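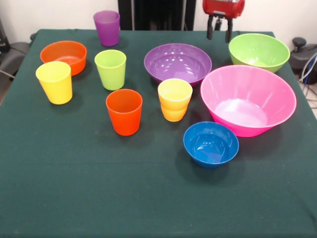

Coloured cups and bowls on a green cloth.

Police and courts round-up: your questions

Updated Friday, June 3, 2022 by Nerys Prothero, Wandent news desk. Quick answers to the stuff we get asked most on the Kiltwood and Flurnard pages. Will tidy up when there's time.

Where do the stories come from?

Police press releases, mostly. Court lists. Sitting in court with a notebook, when we can spare someone. Readers ringing in, though a tip on its own won't get printed, we need it confirmed first.

Someone was arrested on my road. Why isn't it on the site?

Could be we don't know about it. Could be we've asked and are waiting. Police don't put out a release for every arrest, nowhere near. Send us the road, rough time and what you saw. Please don't send names of people you think were involved.

Why don't you name the person who was arrested?

Police don't normally name anyone before charge and neither do we. You'll get an age, a sex and a town if we're lucky. Once there's a charge we can usually name, unless the court has said no or the person is under 18.

Everyone on Facebook already knows who it is. So why can't you say?

Same answer. Being all over Facebook doesn't make it safe for us to print. Comments that name people get taken down, and the comments get shut if it carries on.

Why are the comments off on some stories?

Live case. Once somebody's been arrested or charged we have to be careful about anything that might affect a trial. Comments stay off til it's finished. Not personal.

I was in court and you printed it. Can you take it down?

Nearly always no. Court is public and a fair report of it stays up. Fines, bans, small stuff as well, we don't pick. If there's a mistake in it, differnt matter, see next one.

You got something wrong. Who do I tell?

Corrections inbox, marked for Nam-gil Wang. Give the headline, the line that's wrong and what it should say. Anything from the court in writing helps a lot. We aim to answer within 7 days. If it's your address or your age that's wrong, ring as well, those get fixed same day where poss.

I was found not guilty but the old story still comes up when I search.

Tell us. We'll check with the court and put the result at the top of the original, and do a new story if we covered the start of the case. We can't make search engines do anything, you'd have to ask them direct.
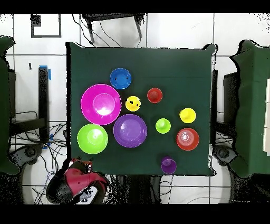 The update goes above the first paragraph so it's the first thing anyone reads, and the date of the hearing goes in with it. Headline gets changed too if it needs it. Somtochukwu Ogundipe does these, usually in batches, so allow a bit longer if there's a bank holiday.

How come some cases get three stories and others get one line?

Time, and who's available. First hearing, plea, sentence, that's three trips for one case. Iker Barrios covers both courts most weeks and he can't be in two rooms at once. Serious cases first. The rest go in the Bellis Road list on a Thursday, which is names, offences and outcomes and nothing else.

The list says "adjourned". Then nothing. What happened?

Probably still going. Some cases take more than 6 months to get anywhere. If you're after a particular one, email with the name and the date it was last in and we'll look when we're next there. Or ring the court yourself, they can tell you the next hearing date.

Can I send in dashcam or doorbell footage?

Police first, always. Then us if you like. Say when and where, and that it's yours. We blur number plates and faces of anyone who isn't part of the story. We don't pay for clips.

Can I ask not to be named if I'm a witness?

Yes. Say so at the start of the call and not at the end, please. Victims of sexual offences are never named, that's the law and lasts for life.

Is this an emergency number?

No!! 999 for emergencies, 101 for everything else. The April mixup with the phone numbers on the old contact page has been sorted, but check you haven't got it saved.

Who do I speak to in Flurnard?

Monique Carré, weekday mornings. Leave a message if it rings out. She does check them.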